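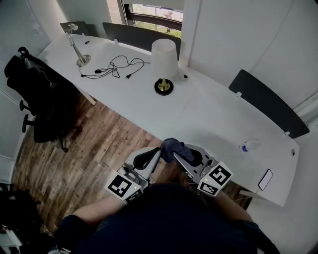 Tkachenko

Desk lamp

A desk lamp is a small light that stands on, or is fixed to, a work surface. It lights the area where a person reads, writes or does close work, and is one of the main forms of task lighting. Desk lamps are used in homes, offices, libraries and workshops, usually together with a ceiling light.

History

Oil lamps and candles were used at desks long before electric light. Reading by candle meant sitting close to the flame, and some candle holders had a metal shade to keep the glare out of the eyes. Gas light was brighter but needed a pipe, so a gas lamp on a table had to be joined to the supply by a hose. Electric desk lamps spread in the late 19th and early 20th centuries as buildings were wired. The balanced-arm lamp, which holds its position by means of springs, dates from the 1930s.

Types

Fixed lamps have a base, a stem and a shade. The light falls in one place, and the whole lamp must be moved to change it. Articulated lamps have an arm with joints, most often 2 or 3, and a head that tilts. Gooseneck lamps use a flexible metal tube. Clamp lamps have no base and grip the edge of the desk, which leaves more room for papers.

Shades

A cone-shaped shade that is open at the top and bottom sends light both up and down. Cloth and paper shades let some light through the sides and give a softer effect. Metal shades block it and throw a stronger beam onto the desk.

Light sources

Incandescent bulbs were standard for most of the 20th century. Halogen and fluorescent lamps followed, and LEDs are now the usual choice – they use less power and give off less heat. Color is described as warm or cool. Many people prefer warm light in the evening.

Placement

Right-handed writers generally place the lamp on the left, so that the hand does not cast a shadow on the page, and left-handed writers do the reverse. The bottom of the shade is best kept below eye level. With a computer, the light should not reflect in the screen.

Cords and switches

The switch may be on the base, on the head or partway along the cord. Cords are often led through a hole in the desktop. A damaged cord should be replaced before the lamp is used again.

See also

Floor lamp
Lampshade
Task lighting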